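Cuaderno del taller de encuadernación y lectura
Viernes, 21 de marzo

Retomo el cuaderno después de varios días sin escribir, que entre la tos y la fiebre de media casa no ha habido manera. Sigo con el diario de lectura de los Salmos para el grupo Talby, el que quiero tener cosido y con las tapas puestas antes de que empiece el curso nuevo, en septiembre. Guadalupe Bermúdez me preguntó el otro día si iba a llevar márgenes anchos y le dije que sí, anchísimos, ¡que para eso lo hacemos nosotras! Ella escribe hasta por los bordes y el año pasado acabó pegando papelitos.

Papel

He probado el Stanel crema y el blanco de siempre. El crema me gusta mucho más para la vista, y con la pluma no traspasa casi nada, aunque con el rotulador amarillo sí se nota por detrás (poco, pero a mí me molesta). Con lápiz de color va de maravilla. Me quedo con el crema y que cada cual subraye a lápiz, que además es más tranquilo y se puede borrar cuando una se equivoca de versículo.
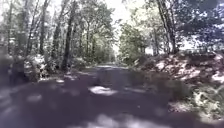 Costura

Dos cuadernillos cosidos esta mañana con el hilo encerado que me regaló Aurelio Cuevas. El primero me quedó flojo por la parte de abajo y lo he tenido que deshacer entero - paciencia, que de eso también habla el salmo que tocaba hoy. El segundo ya salió bien tirante. Apunto para no olvidarme: agujerear con la plantilla puesta y el pliego bien cuadrado contra la regla, y no tirar del hilo hacia arriba sino en la dirección del lomo.

Aurelio dice que el lomo aguantará mejor con una tira de tela encolada. Tengo un retal azul de unas cortinas y creo que dará de sí, pero lo mediré el lunes con más calma.

Lectura

Voy atrasada, lo reconozco, y no me apuro demasiado. He leído el 121 dos veces, una en silencio y otra en voz alta, 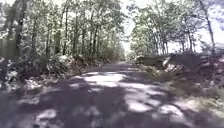 y en voz alta me paré mucho más en lo de guardar la salida y la entrada. Me gustaría que esa página del diario tuviera solo el versículo arriba y todo lo demás en blanco, sin preguntas ni rayas, para que cada una ponga lo que le salga. Guadalupe prefiere las preguntas, y la entiendo, porque a quien empieza le ayudan a arrancar. Quizá las ponga en una hoja suelta al final, con un bolsillo de papel pegado en la tapa.

Pendiente: comprar cola blanca, pedirle a Aurelio la prensa pequeña y repasar las fechas del calendario de lecturas con Guadalupe.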